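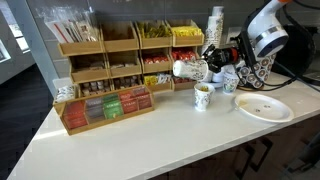

*El organizador de tres filas junto a la caja de tés, en la encimera de la oficina.*

Llevaba meses queriendo poner orden en el rincón del café y al final me lancé con el organizador Skella de doce huecos. Lo pedí en Givden por 50 euros, con la caja larga para infusiones aparte, y ya lleva aquí tiempo suficiente para opinar con algo de criterio.

Lo que más me gusta es que se ve todo de un vistazo. Los sobres rojos tienen sus compartimentos, los amarillos los suyos, y las cremas individuales van abajo, que es donde mejor se cogen (las tarrinas pesan más de lo que parece cuando las echas a puñados). Uno de los huecos de abajo lo tenemos repartido por colores, amarillos a un lado y blancos y grises al otro, y oye, ¡funciona de maravilla!

La madera es clara y queda muy bien contra el azulejo gris oscuro. Antes teníamos uno de plástico de Plidlow que bailaba cada vez que metías la mano -- un horror. Este no se mueve.

Pegas, alguna hay. Los paquetes altos envueltos en plástico transparente sobresalen bastante por arriba; a mí me da igual, pero si tienes un armario encima, mide antes. Y en los huecos del medio, cuando queda poca cosa, hay que asomarse para ver qué hay detrás del frontal. Limpiar las migas de azúcar del fondo también tiene su gracia: yo saco el pincel de repostería y listo.

La caja de tés me ha sorprendido para bien. Cinco secciones, tapa transparente inclinada, y eliges por el color del sobre sin abrir nada. Eso sí, es larga de verdad, y en una encimera estrecha te va a tocar ponerla en diagonal, como hacemos nosotros.

¿Lo volvería a comprar? Sí, los 2. Si vais justos de sitio, empezad por el organizador y dejad la caja para más adelante.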